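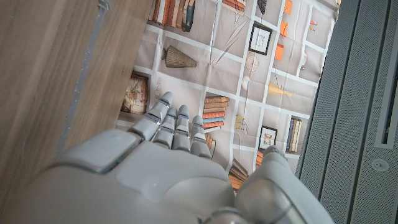

Wednesday, late, tea going cold next to me.

So the cloth bookshelf is up! I've been putting it off since it came, partly because I wasn't sure I could bear to have a pretend bookcase in the house when I own 34 real books that live in a suitcase under the bed. But the wall was so bare and I'm not allowed to drill, and a sheet of printed fabric weighs next to nothing, so up it went, with 5 clips and a fair bit of swearing.

It's creased, of course. It came folded into a square the size of a dinner plate and I thought the creases would drop out once it was hanging. They haven't, not all of them. I rang Despina Hoxha to ask whether you can iron that sort of thing and she said yes, on the back, on low, with a tea towel in between, and then she talked for ages about the curtains she'd melted in her old flat, which didn't fill me with confidence. I'll do it at the weekend. Or I'll get used to it – the creases aren't that bad, more of a ripple, and they do make the shelves look a bit as though they're breathing.

I like the colours more than I thought I would. All those pale beige cubbies with the white lines between them, very calm, and then the books in brown and orange and cream with a bit of dark blue to wake it up. The orange ones are my favourites. I've spent a silly amount of time deciding what they'd be if they were real. Cookery, I think, or those fat travel books people buy and never open.

The thing I can't make peace with is the vase. It's a brown ribbed one, sort of a long cone, and it's lying on its side! Who keeps a vase on its side on a shelf? I keep wanting to reach in and stand it up. The dried grass is much nicer, thin and wispy and fanning out across its cubby, and it'll never shed on the carpet, so that's one up on the bunch I had from Didia, which I was hoovering up until spring.

And then there's the little picture in the black frame with the white mount. It's so faint that you can't really tell what's in it. Despina is coming over to have a look, and I bet she'll say it's a face, because she sees faces in everything. I've gone for a boat. I have no evidence for the boat.

I'd looked at two others before this one. Ruveo had one with a fireplace, which was tempting, but it cost 24 pounds more and I'd only have sat there feeling cold. The Horik one was all plants and looked like a garden centre. I'm glad I waited.

Still to do: iron (gulp), find a better clip for the left corner, take the 3 spare clips back to Babić before they shut for August, and get the real books out of the suitcase. I could stack them on the floor underneath, so it looks as if a few have fallen out of the wall. Despina will hate it.

Bed now. I've left the lamp on in there so I can have one more look on the way past.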